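## Reheating buns in the Perno steamer

I do this most mornings, so these are my own steps — the leaflet skips half of them.

1. Set the base on a flat table and fill it to the line.
2. Drop in the perforated tray with the raised hub facing up.
3. Lay the lid flat beside the pot and keep your buns handy on a plate. 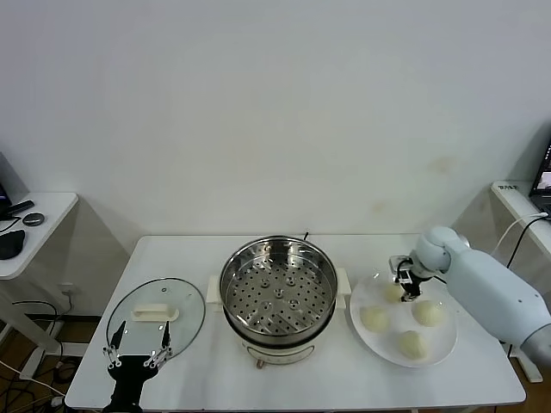 *Lid on the left, steamer in the middle, four buns on the plate.*

4. Move the buns over one at a time, and leave some room between them (they puff up and stick together if you crowd them!). 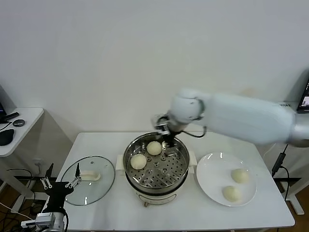 I start toward the back and work forward, so my sleeve never drags over a bun I've already set down. Corina Onu does it the other way and we've agreed to disagree.

5. Put the lid on and give them 16 minutes from cold, or a bit less if they came out of the fridge and not the freezer.
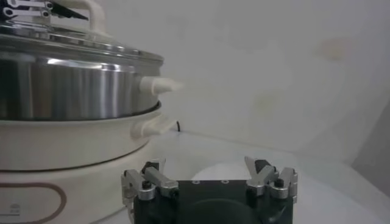 *Lid on. Note the side handles, on the pot and lower down on the base.*

**Caution:** lift the lid by its handle and tip it away from you. Steam burns hurt!

**Note:** let the pot stand 2 minutes before you empty it.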